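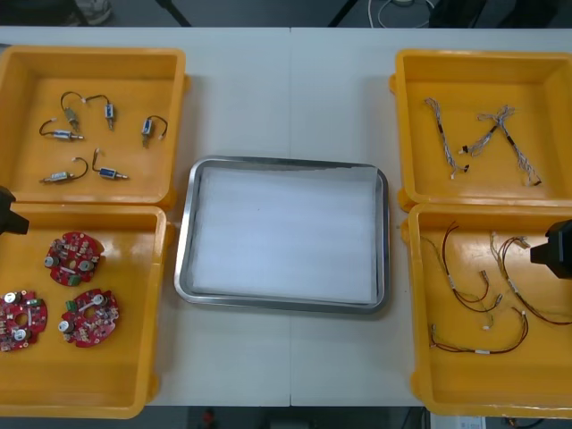 I have become a person with opinions about trays, and I blame the spring tidy-up. Every April I clear off the bench, swear I'll keep it that way, and by summer I'm hunting for a connector under a pile of other connectors. This year I started with the sorting, and oh, what a difference!

The big change is one kind of part per tray. Solenoids live with solenoids, the round red boards live with the round red boards, and nothing gets to visit. I used to keep everything for a build in one deep box, which sounds sensible until you have six solenoids with their thin black leads knotted together like old necklaces. In a shallow tray each one gets room to lie down with its wire in its own little loop, and I can pick one up without bringing its friends along.

Yellow was Frida Kárason's idea. She uses yellow trays for everything from seed packets to hinges, and she's right, small dark bits show up so well against it. I also love the thick rims – you can grab one by the edge half asleep at 6 in the morning and it doesn't flex.

Then there's the steel tray in the middle, my favorite part of the whole setup. It has a white liner covering the bottom, and the rule is that it starts out empty. Only the pieces for the next unit go in, and they come out again when it's built. The liner keeps things from skating around, and a dropped screw lands with a soft little pat in place of that awful ping.

All of this is for the Farus, my slow, silly, wonderful cabinet of clicking things. The last version managed 3,682 clicks before a lead worked loose, and I'm hoping the next one goes well past that. I still have 91 labels to print for the drawers, and the screws haven't been touched at all. They're in a coffee can. I'll get to them this weekend, if the label tape holds out.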